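Toy and book swap returns to the Wumbei Street hall

The fall swap is back on September 9, 2021, from four in the afternoon until the hall closes at eight. We skipped the last one, so expect a full room. In July we asked families on the mailing list whether they would come, and 139 said yes.

The rules are the same as before. Bring up to 30 items per household, clean and in working order. You get one token for each thing we accept, and each token buys one thing from the tables. Tokens left over from earlier swaps are still good, including the old green ones.

Please check battery compartments before you come. Last time we turned away a lot of toys with leaking batteries. Puzzles should be counted at home and taped shut, with the number of pieces written on the box. Soft toys need to go through the wash first. If the care tag is still on, leave it on – the next family will want it.

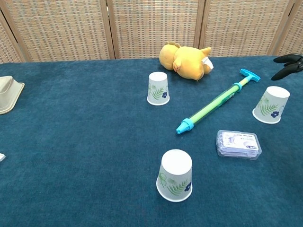 Books go in the side room this time. Milagros Maldonado is sorting them by age and would like help from three o'clock. Board books and picture books always run out first, so if your shelves are full of those, bring them. We have 54 chapter books held over in storage and don't need many more.

We can't take car seats, cribs, bike helmets or anything that has been recalled. Large items such as play kitchens are fine, but call Trygve Söderlund at the hall office before you load the car. He will set aside a spot near the back door.

Parking behind the hall is limited to drop-off until five. After that the whole lot is open. Strollers can be left in the front hallway.

Anything not taken by closing goes to the Hurnano family center, and Sobia Sial has a van booked for the morning after.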